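Teleop notebook, cube pick in sim
15 January 2025

Back on the round table setup today, me driving and Kornél watching the logs. I was hoping to get through the whole cube batch before lunch and of course we didn't, but I'm pretty happy with what we got! 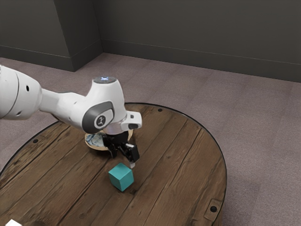
First thing, the lag. Yesterday I kept overshooting because the arm seemed to arrive a beat after my hand did, and I'd already be correcting by then (so it wobbles, and the wobble goes straight into the demo). Kornél found the smoothing filter was being applied twice, once in our script and once in the Bolov controller driver. He took ours out and it feels so much better. I can come down over the cube in one go now.

Did 10 demos with the new settings. Kept 6, tossed 4. Two of the bad ones were me closing too early and clipping the top of the cube, one was a reset that hung, and one I just drove badly, no excuse. Tolera wants us to keep the failed ones in a separate folder instead of deleting them, so they're in teal_rejects with a line each on what went wrong.

Cube yaw is still the annoying part. When it spawns turned so a corner points at the gripper I have to roll the wrist a long way, and I do it differently every time. Radu thinks that's fine and the policy will sort it out. I'm not so sure! Sosina tried always rolling clockwise on her batch and her replays look way more consistent than mine, so I'm going to copy her for the next set and we'll compare.

Also tried the hand-guided mode on the real arm for a few minutes after lunch. Lovely for the approach, horrible for the grasp, because I need one hand for the arm and one for the gripper button and there's no good place to stand. Tormod says put it on a foot pedal. Worth a try, I think there's one in the Kamine box.

To do:
- episode cap is still 2000 steps, way too long, ask Radu before changing it
- rerun my 6 with Sosina's replay script
- find the pedal
- wood grain texture flickers on reset, tell Tolera

Questions about this notebook? Write to the Atora teleop group.
© Atora Lab Notes | Back to top
This site uses cookies to keep you signed in. Accept | Settings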